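Sourdough gone flat after moving house, same recipe

Posted in Kitchen & Baking by Eimear Brophy, May 29, 2018

Hi all, hoping somebody can sort me out. Moved to Musville in December and my bread has been rubbish ever since. Same starter, same dutch oven, same recipe I've used for years. 700 g flour, water, salt, bulk on the bench overnight, shape in the morning, bake before the kids wake up. Used to get a good high loaf with a nice ear on it. Now it spreads out like a cow pat as soon as I tip it from the basket and the crumb is tight at the bottom with big holes under the crust.

Starter still doubles, maybe a bit slower. Flour is different, the shop here doesn't carry my old one so I'm on Heffernan bakers white. Water is off the tank now instead of town water. Old kitchen was freezing, this one gets the arvo sun and stays warm till late.

Have tried less water, didn't do much. Do I chuck the starter and begin again? Don't really want to, it's got sentimental value at this point.

Pádraig Hayes
Don't chuck it. Starter's fine if it doubles.

It's the warm kitchen I reckon. Overnight on the bench worked in the cold house becuase nothing much happened till 3 am. Now it's racing off at bedtime and by morning it's well over. Over-proofed dough spreads just like you describe. Sticky on top when you get up? Smells a bit boozy? That's it.

Mix after tea, leave it out till it's grown by half, then whack it in the fridge. Don't go by the clock. Get a straight-sided jar, put a lump of the dough in, rubber band at the starting level. Cheapest tool in the kitchen. 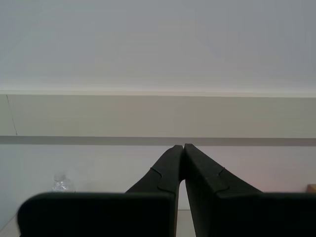

Shape it cold in the morning, straight from the fridge, much easier to handle. Give it an hour or so in the basket while the oven heats. And go easy on the bench flour or the seam won't stick.

If it's still flat after a couple of goes then look at the flour. One thing at a time or you'll never know what fixed it.

Ailbhe Nic Giolla
had the same with the tank water, boil it and let it cool. fixed mine

Pádraig Hayes
Can't see tank water doing that, it hasn't got chlorine in it. Town water would be more likely to hold a starter back.

Teresa Ó Riain
Agree with the fridge but wouldn't leave the flour till last. Have a look at the protein on the side of the bag. Anything under 11% and you'll struggle at high hydration. How much water are you putting in?? You never said. If it's over 476 or so for your 700 g I'd drop it right back, make a boring loaf, then creep up again once the boring one stands up.

Also feed the starter twice the day before. Mine sulks in a warm kitchen if I only do it the once, goes thin and sour by dinner time. Use it when it's domed on top, before it sinks.

Eimear Brophy
Thanks everyone. Was using 510 of water, oops. Bag says 10.8. Definitely boozy in the mornings Pádraig, thought that was a good sign! Got one in the fridge now, will report back.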